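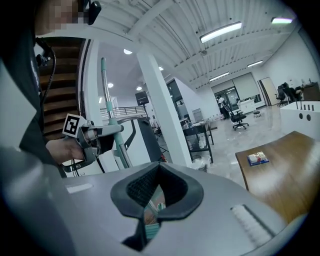 **Figure 3.** A hand-held gripper reaching toward a silver pole with teal-green sleeves and clamps.

### 5. What viewers told us about the remake

I'll admit I went into the Ulldale screenings with a favorite. I grew up on the old *Mestulura* series, and I figured everybody else would find the new film too loud. They didn't! Of our 14 viewers, 13 had seen the series first, and most of them liked the film's opening more than I do. What bugged them was the ending. The series leaves the lighthouse door shut and the film opens it, and people talked about that door for most of our Thursday session - I had to cut them off so we could get to the questionnaire.

We then asked everyone to rank the three Gurkari novels by how scary they'd be on screen. Seixas, the short one set in the flooded hotel, came first by a mile. I think length matters here, as a short book leaves a director room to add things without fans feeling robbed. Our group is small and they all like horror already, so I wouldn't push that too far. Section 6 looks at the trailers.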